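Teleoperation cell, pre-session checklist
Task: bag on wall hook, two-arm, operator on remote control
Inspected August 17, 2024 by Ona Rozīte. Operator: Yi-an Jin.

1. Emergency stop, operator desk. OK. Both arms halt, grippers hold position.
2. Emergency stop, wall side. OK.
3. Arm speed limit. Set to 175 mm/s for new operators. Found at 700, reset and saved.
4. Gripper force limit. OK, left and right.
5. Arm cables. Acceptable. Check the slack at full upward reach before each block of 15 demonstrations.
6. Wall hook. Firm under a hand pull. Replace if it turns on its mount.
7. Floor in front of the panel. NOT OK. See comment.

Comment on 7: black foam pieces and scraps of light-blue plastic on the carpet under the hook. Clear them before recording starts. Keep the spare bags to the right, outside the sweep of the right arm.

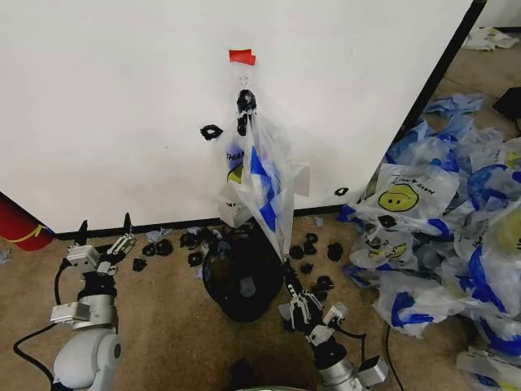

Operators must bring the gripper to the bag slowly and stop if a fingertip catches a handle loop. Do not pull free under remote control. Release, back off, and clear it by hand with the arms stopped.

8. Fire extinguisher. In place, tag current.
9. Operator log. Last 14 entries complete. One is missing initials; Justinas Venckus to sign.

Result: hold until item 7 is closed.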